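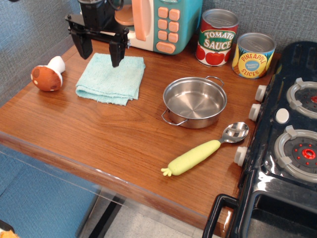 Club Coach and Junior Programme Lead - Navotbridge Lawn Tennis Club

Part-time to begin with, growing to full-time hours over the summer. Based at our courts in Navotbridge, with one afternoon a week at Oscombe.

We are looking for a tennis coach who likes people at least as much as they like tennis, and who would enjoy taking on a busy and friendly junior section that has outgrown the arrangements we made for it. If you have been coaching for a while under somebody else and have started to have ideas of your own, this may well be the right moment and the right club, and we'd love to hear from you.

A bit about us

Navotbridge is a members' club with six outdoor courts, three of them grass and three of them hard, and a pavilion that was painted last spring and looks all the better for it. The hard courts have floodlights, which went up after a very long conversation with the neighbours and which go off at half past nine in the evening, without fail. The grass is usually open from May until the middle of September, weather allowing, and we are very proud of it, so please don't apply if you feel strongly that grass courts are a waste of good land!

We run four adult teams and three junior teams in the Somogyi League, which covers this side of the county and takes its matches seriously and its teas even more so. Our ladies' first team went up a division last season after losing the first two matches, and our under-14s reached the final of the Somogyi Shield, where they lost on a deciding tie-break in fading light and were cheered off the court by both sets of parents. We'd like to go one better, of course, but we would mainly like those same children to be still playing when they are forty.

The junior section has roughly 100 children on its books, from the tinies on the mini red courts up to sixth formers who help with the little ones and play in the adult teams when they are short. There is a waiting list for the seven-to-nines, which is flattering but also rather a shame, and clearing it is one of the first things we would ask you to look at.

The Oscombe part of the job is newer. Oscombe Primary has a playground with two mini courts marked out on it, and for the past year we have run an after-school session there between half past three and five o'clock. Quite a few of those children had never held a racket before, and several now come down to the club with a brother or a sister or a grandparent in tow. We would like to keep this going and perhaps add a second session for the older ones.

What you would be doing

You would plan and run the junior programme through the year, which means group sessions after school and in the mornings at the weekend, holiday camps at Easter and in the summer, and squad training for the children who play matches. You would have two assistant coaches working alongside you, both of them experienced and both keen to stay, and you would draw up their rota and help them along with their own training.

You would pick the junior teams, together with the team captains, and travel with them to away matches when you can. We don't expect you at every one, and the parents are good about sharing lifts.

There are adult sessions too. We have a beginners' group that fills up every year in the fortnight after Wimbledon, an improvers' evening, and a morning group of mostly retired members who will tell you that they only come for the exercise and then argue over every line call. You could take on all of these or share them out, as suits you.

Individual lessons are yours to arrange. You would set your own rate, keep what you earn, and have the use of a court free of charge outside of team matches and club sessions. Your predecessor had a full book of private lessons and most of those players are hoping to carry on with whoever comes next.

There is some desk work, and it would be unfair to pretend otherwise. Bookings and payments go through Sakimero, the online system we moved to two years ago, and you would need to keep the session lists on it up to date and answer messages from parents within a day or two. It is quite easy once you have been shown round it, and we will show you round it as many times as you like.

What we are hoping for

You will need a coaching qualification at a level that allows you to lead sessions without supervision, and it needs to be current. You will also need up-to-date first aid and safeguarding training and an enhanced criminal record check, though if any of these has lapsed or is about to, tell us and we will help you to renew it before you start.

We'd like you to have coached children of different ages, and to be as happy with a six-year-old who wants to sit down on the baseline as with a fifteen-year-old who has just lost a match they ought to have won. Your own standard of play matters less to us than you might think. You should be able to feed a ball well and hit with our stronger juniors, but we shan't be asking for your rating.

A driving licence would be useful, as the bus to Oscombe is every two hours and the basket of balls is heavy. If you don't drive but everything else here sounds like you, do apply anyway and we can talk about it.

Pay and hours

The post is for 20 hours a week from October to March and up to 35 hours a week from April to September. The club pays a retainer of 1,084 pounds a month all year round, including the months when it rains, and an hourly rate on top of that for each group session you lead. We will go through the hourly rate and a typical month's earnings with everyone we invite to interview.

You would have five weeks' paid holiday, most of which would need to fall outside the summer term, and a training allowance of up to 50 pounds a month which can be saved up and spent on one bigger course if you prefer. We have also put aside 2,000 pounds for new junior equipment this year and would like you to decide how it is spent. The mini nets are the obvious place to begin - two of them are held together with tape - but we are open to suggestions.

Club membership is included for you and anybody you live with.

How to apply

Please send us a letter or an email of no more than two pages, telling us where you have coached, what you enjoy about it and what you would want to do with our juniors in your first year. Add a list of your qualifications and the contact details of two people who know your coaching. There is no form to fill in. Applications can be emailed through the contact page on the club website or dropped through the pavilion letterbox, and we will write back to everyone, whether or not we are able to invite them in.

Interviews will be held at the club in February. They will include a chat over coffee, a short session on court with a group of ten or so juniors, and a walk round the grounds with a couple of the members. We will pay your travel costs. The junior session will be on the hard courts, so please bring suitable shoes and something warm.

We would like the new coach to start in time for the Easter camp, but we know that people have notice to work and other children to say goodbye to, and we can be flexible for the right person.

If you would like to come and have a look before you apply, you would be very welcome. The junior squad trains from half past four on most school days and there is nearly always somebody in the pavilion with the kettle on. Parking is through the second gate, past the bowling green, and please go slowly over the bump.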